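## 5. What the simulator can and cannot tell a buyer

The purchase request that started this study asked for two upper-body robots with parallel-jaw grippers, a mobile base for each, and a service contract with Husness. The case for the order rested almost entirely on simulated results. We were asked to check whether those results could carry the weight put on them. Our answer is that they can support a smaller order than the one proposed.

The counter task (Figure 3) was run in Patrício with the robot model supplied by the vendor. We logged 1,475 runs over October. The success rates are in Section 4 and we don't repeat them. What matters for planning is what a run leaves out. A dropped object costs nothing. A gripper finger that strikes the edge of a stone counter is ready for the next run as soon as the simulator resets. Someone has to pay for both of those in a real kitchen, and the request had no line for either.

We rebuilt the budget with three changes.

First, we added spare fingers and wrist covers. Husness quotes these as a kit and would not give us a replacement interval, so we priced one kit per robot per quarter. Nghĩa Lại thinks this is too high for a lab that runs only in office hours. It may be. We kept it in, as the only other figure on offer was the zero in the original request.

Second, we moved setup time out of overhead. The vendor's schedule gives 10 working days from delivery to first grasp. Two labs that had bought the earlier model let us see their records, and neither had come close. Our plan uses 27.

Third, we took out the second robot. The request justified it by parallel data collection, yet it named one operator, part time. Sơn Đào worked through the staffing with us and could not find a week in the first year when both robots would have been running.

The Filta sensing package is harder to judge. Simulated objects have exact positions and known surfaces, so the runs tell us very little about whether extra sensing would earn its price. The brochure claims a large gain on shiny objects. We could not trace that claim to a test, and our own object set is too small to settle it. We recommend leaving Filta out of the first order and asking for a loan unit.

One result did hold up and should be used. Reach failures in the simulator depended strongly on where the base stood relative to the counter, and more than half of them went away when the base was moved. A fixed stand bolted in the wrong place would be an expensive mistake. A few more days of simulation before the floor plan is signed would be cheap by comparison, and we would pay for those before paying for anything else on the list.

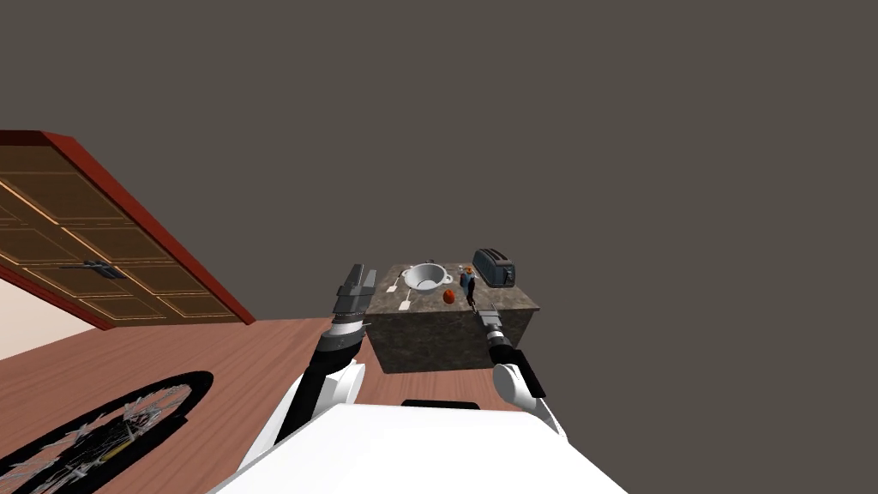

Larorbridge, 6 November 2018

**Figure 3.** The counter task in simulation, with both arms extended toward the marble-topped counter. The left gripper is open beside the white vessel; the toaster stands at the back-right corner.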